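Archives > Zinham Swap and Repair List > Lost and found, sorting

Subject: Re: the gray bin, what stays in and what goes out

Dear all,

thank you for the fast answers to my first message. I reply to the list and not to each of you separately, so that everybody has the same information.

One member wrote yesterday:

> I am missing a pair of sunglasses since the picnic in March. They are
> blue, quite a bright blue, the frame and also the arms. Not expensive
> but I like them. Did they come into the gray bin? And second question,
> how long do you keep things before they go to the swap table? I think
> the old rule was 12 weeks but I can not find it written anywhere. If
> the rule is changed, please say it on the list, because I don't come
> to the room very often now.
>
> Also I would like to say that the bin itself looks terrible. Can we
> not buy a new one?

I try to answer in the same order.

First, the sunglasses. There is a pair with bright blue arms and dark lenses in the bin, on the left side. I can not say if they are yours. If you had some mark on them, or a scratch in a place you remember, please write it to me privately and I will compare. Please do not write it to the list, otherwise the mark does not help us any more. If two people ask for the same pair, I will ask both of them to come on the same evening and we will look together.

Second, the time. The rule is still 12 weeks, and you are right that it was never written down properly. It was said at a meeting and then repeated from one person to another. I have now added it to the sheet on the inside of the door. The weeks when the room was closed this spring do not count, so everything that came in during March still has its full time from the day we opened again. After that the things go to the swap table, and what stays on the swap table for one month goes to the Cuvside shop, which takes glasses, small toys and kitchen things but no textiles.

Third, the bin. I agree it is not beautiful. The sloped side has long scratches down the middle and the coating is gone in a big patch near the bottom, and the floor of it is full of smudges. I tried to clean it with warm water and dish soap, and later with baking soda, and the result was small. But it is strong, it is wide, and one can see everything in it without digging. I looked for another in the same size. The Bronska catalog has one for 70, before delivery, and it is not so deep. I would prefer to spend this money on the shelf for the board games, which is really falling apart. If somebody has a good bin at home which is not used, I will gladly accept it and we can talk again.

A few more points about sorting, while I am writing.

Please do not put keys in the bin. Keys go in the tin with the Khúc label, on the shelf over the radiator, and the tin is locked in the evening. I found a bicycle key under a pair of gloves last month and it was pure luck.

Please write the day on a piece of paper tape and stick it to the thing. Do not use the strong brown tape, it leaves glue, and on lenses the glue is very hard to remove. For sunglasses put the tape on the arm, near the hinge.

Food boxes must be empty and washed. I will not explain why I have to write this.

The numbers in the notebook have now reached 102. Some of you asked if we should start again from one each year. I think it is better to continue, because then one number always means one thing and there is no confusion with old pages.

If you recognize something, write to me until the end of next week. I can also bring small things to the Saturday market, but you must tell me before, as I come by bicycle and I can not carry everything with me.

With kind regards,
the lost and found desk, Zinham
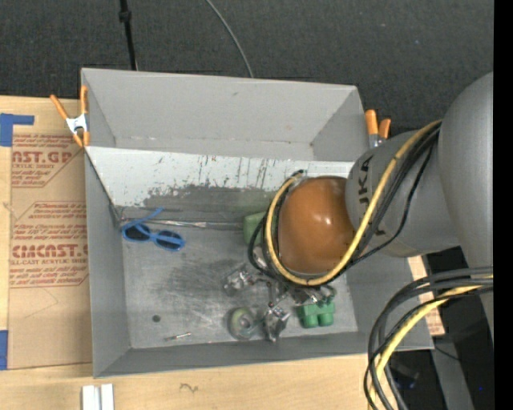 How to ask for a thing back

Write to the desk address, not to the list. Say what it is, the color, and when you think you lost it. If it has a number in the notebook and you know it, add the number to the subject line. We answer in the evening, normally on the same day.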